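Neue Öffnungszeiten und mehr Arbeitsplätze in der Stadtbibliothek Brinness

Mar 18, 2022 - von Annick Cordier

Die Stadtbibliothek Brinness hat ab dem kommenden Monat länger geöffnet. Das Haus an der Grirnano-Straße bleibt an vier Abenden in der Woche bis 21 Uhr zugänglich, bisher wurde schon um 18 Uhr geschlossen. Der Stadtrat hat die nötigen Mittel für die nächsten zwei Jahre bewilligt.

Der Wunsch nach späteren Zeiten kommt von den Lesern selbst. Bei einer Umfrage im Winter haben 1373 Personen einen Fragebogen ausgefüllt, und 69 Prozent von ihnen gaben an, dass sie nach der Arbeit nicht rechtzeitig in die Bibliothek kommen. "Wir haben mit einem solchen Ergebnis gerechnet, aber nicht mit so vielen Antworten", sagt die Leiterin Paloma Van Dusen. Viele Teilnehmer haben auf der Rückseite noch etwas dazu geschrieben, meistens über die Heizung im Lesesaal und über die fehlenden Steckdosen.

In den Abendstunden wird nur das Erdgeschoss und der erste Stock besetzt sein. Die Musikabteilung im zweiten Stock schließt weiterhin um 18 Uhr. Ausleihe und Rückgabe sind bis 20.45 Uhr möglich, eine Fachberatung gibt es am Abend nicht. Wer ein Buch aus dem Magazin braucht, soll es bis zum Mittag bestellen - es liegt dann ab 17 Uhr an der Theke.

Auch die Zahl der Arbeitsplätze wächst. Im ersten Stock stehen künftig 76 Plätze zur Verfügung, das sind 12 mehr als vorher. Dafür wurden die Regale mit den gebundenen Zeitungen in das Magazin gebracht. Die Planung hat das Büro Hamann gemacht, das auch schon den Eingang der Bibliothek umgebaut hat. Für Gruppen gibt es zwei Räume mit Tür, sie können für höchstens drei Stunden reserviert werden.

Nicht alle sind mit dem Umbau zufrieden. Der Lokalhistoriker Meirion Mostyn, der seit vielen Jahren mit den Zeitungsbänden arbeitet, bedauert den Umzug in das Magazin. "Ich muss jetzt vorher wissen, was ich suche. Früher habe ich einfach geblättert", sagt er. Die Bibliothek will die Jahrgänge bis 1950 nun digitalisieren lassen. Ein Termin dafür steht noch nicht fest.

Auf einem langen Tisch mit heller Platte steht ein kleiner gelber Roboterarm, Computergrafik. 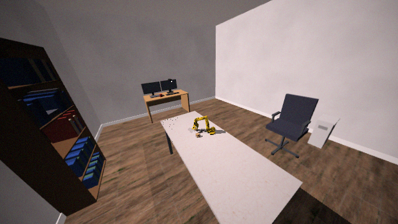
Gebühren und Anmeldung

Die Jahreskarte kostet weiterhin 18 Euro, für Schüler und Studenten ist sie kostenlos. Alte Karten bleiben gültig und müssen nicht umgetauscht werden. Die Gruppenräume kann man an der Theke oder telefonisch reservieren, im August bleiben sie wegen der Reinigung geschlossen. Fragen zu den Reservierungen beantwortet Quentin Arnaud an der Information im Erdgeschoss.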